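Workshop > Notebooks > Bench Two > Equipment planning

December
Posted by Hanane Shehata

Starting a fresh entry for the money stuff so it stops getting buried in the grasping notes. Sekar asked me this morning what we want to buy before the year closes, and my first answer was "a second arm," which got the look it deserved. We have $2,000 left in the equipment line, so let's be grown-ups and see what that gets us.

Fixed first. The replacement finger set from Wibisono is $571. That's both fingers plus the mount plate, shipping included, and I called to check they still make it for our gripper (they do, though the person on the phone had to go and ask). I want one set on the shelf. Last spring we waited three weeks for fingers and everybody got very good at cleaning.

Then cable. I'd like a proper sleeve and clips for the run down to the wrist, and $60 covers it with some left over for the next time someone borrows my clips. Sekar thinks zip ties are fine. Sekar has not had to cut off and redo the zip ties every time the mount comes off.

Spare acrylic is $142 for a cut set from the Dultport place. They want the dimensions in writing and they want them in inches, so I need to remeasure everything instead of trusting the old drawing, which has two different numbers for the same side. Note to self: measure the inside AND the outside this time.
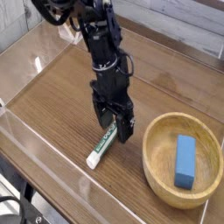
Marker pick on bench two, open fingers over the upper end. Sponge block in the bowl.

So that adds up to $773, leaving $1,227. What to do with the rest is where Sekar and I disagree, and I'm writing both sides down so I can't pretend later that I won.

My pick is the Serkia depth camera. It eats most of what's left, but I'm tired of planning grasps on thin things like markers from one view. A marker is skinny, it's round, it rolls if you look at it wrong, and a small height error matters a lot more there than it does on a block of sponge. Sekar's pick is to hold the money and put it toward the service visit from Jermont, who still haven't sent a real quote – only a "starting from" number that I refuse to copy into this notebook.

He does have a point about service. The arm is well into its hours and I don't love the idea of a joint going bad in the middle of a long run with no budget behind it. But we don't know that we can carry the money over! If it vanishes at year end then holding it is the same as giving it back. I've asked upstairs and will add the answer when it comes.

Cheap things I'd like regardless, out of the consumables line so they don't touch the above:
- more markers, same kind, because the caps crack
- sponge blocks, any color
- one more wooden bowl, shallow like the one we have

Before ordering: written quote from Jermont (Sekar), inches for Dultport (me), and somebody please find out if the Serkia camera needs its own power supply or runs off the USB hub. The spec sheet says both on different pages.

4:30 pm – Sekar just came by and says he'd agree to the camera if we can return it within the month. Emailed Serkia to ask. Finger set order is going in tonight either way.

This site uses cookies to keep you signed in. By continuing to browse you accept our cookie policy.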